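共用作業室の壁面配線と床際の整理が完了 Lodbridge館2階

Lodbridge館の2階にある共用作業室で、壁面まわりの配線と床際の整理作業が行われ、8月から通常の利用に戻った。対象となったのは室内の壁沿いの区画で、机の配置、ケーブルの取り回し、巾木まわりの清掃が主な内容である。壁と床の仕上げ材は今回の作業では交換していない。

作業室は、前年度まで資料の仮置き場を兼ねていた。壁沿いに棚と段ボール箱が並び、差込口に手が届かない状態が続いていたため、利用者は廊下側から延長コードを引いて電源を確保していた。延長コードは出入口の前を横切っており、館内の安全点検で毎回指摘を受けていた。点検記録によると、通路上のコードに関する指摘は直近の1年間で6件あり、いずれも同じ出入口に関するものだった。

整理の計画は、館の設備担当であるPirjo Lehtinen氏がまとめた。最初に棚を撤去し、保管資料をHindell倉庫へ移したうえで、壁面の差込口の位置と使用状況を図面と照合した。図面には、すでに使われていない端子の記載が残っていた。Lehtinen氏は「図面を直さないまま机を置くと、次に配線を触る人が同じ確認を繰り返すことになる。先に図面を更新し、その後で家具の位置を決めた」と説明している。更新後の図面は、館内の共有フォルダと作業室入口の掲示板の両方で閲覧できる。

机の配置は、壁から90ミリの間隔を取ることを基準とした。従来は天板を壁に密着させていたが、プラグの根元に力がかかりやすく、清掃用具も入らなかった。間隔を広げれば通路が狭くなるため、複数の寸法を床に養生テープで示し、椅子を引いた状態で通行できるかどうかを確かめて決定した。机の脚は巾木に接触しない位置に置き、脚の底には既存の保護材をそのまま使用している。天板の高さは従来のままとし、調整は行っていない。

ケーブルについては、余長の処理方法を統一した。壁の端子から出る線は床に這わせず、机の陰に回して束ねる。束ねる位置は天板の端に近い側とし、机を動かす際に端子側で引っ張られないよう、途中に緩みを残す。結束には面ファスナー式のバンドを採用した。樹脂製の結束バンドは、切断時に被覆を傷つけた事例が館内で報告されていたため、今回の区画では使用を見送った。ケーブル両端の表示札はCarrasco社が作成したもので、札の番号は更新後の図面の番号と一致する。

床際の清掃は電源を使わない時間帯に行った。巾木の上端には埃がたまりやすく、棚の背後にあたる部分は長く手が入っていなかった。作業では乾いた刷毛で上端の埃を落とし、その後に固く絞った布で拭いている。差込口の周辺では水分を使わず、刷毛と乾拭きのみとした。木目の床は、棚の跡が残る範囲を含めて同じ方法で乾拭きした。棚の跡は一部で薄く残っているが、補修の予定はない。

作業は週末を中心に進められ、1回あたりの作業時間は午前9時から正午までに限られた。参加者は設備担当と利用団体の有志で、延べ人数はほぼ20人となった。当初は1回で終える予定だったが、資料の移送に時間を要し、机の設置は次の日曜日に持ち越された。 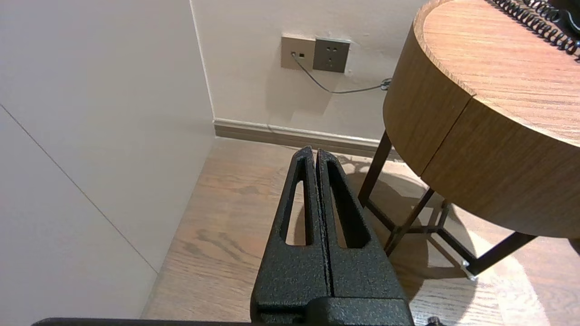 最終更新:8月 17時40分

奥の壁はクリーム色で、ベージュの小型の端子プレートと、それよりやや大きく色の濃いコンセントが横に並ぶ。細い灰色のケーブルは端子から緩く垂れて壁沿いに右へ延び、机の端の近くで小さくまとまって天板の裏に入る。壁の下端には明るい黄褐色の巾木が通っている。

再開後の利用方法に大きな変更はない。利用希望者は従来どおり、館内の予約システムSkuloraで時間帯を選択する。机の移動は原則として認めず、配置を変える必要がある場合は事前に設備担当へ連絡する。私物の延長コードの持ち込みは禁止となった。電源が不足する場合には、入口脇の棚にある貸出用の電源タップを使用し、退室時に元の位置へ戻す。

ケーブルの抜き差しは、プラグ本体を持って行うこと。表示札が外れている場合や、端子に緩みがある場合は使用を中止し、掲示板の連絡票に札の番号と日時を記入する。番号が読み取れないときは、机の番号で代用できる。

残る作業は、窓側の区画の図面照合と、Hindell倉庫へ移した資料の仕分けである。窓側では現在の机の配置を維持したまま照合を進めるため、利用の制限は予定していない。資料の仕分けについては、保管期限の確認が済んだ箱から順に行う。

問い合わせは館の事務室で受け付ける。受付時間は平日の午前10時から午後4時まで。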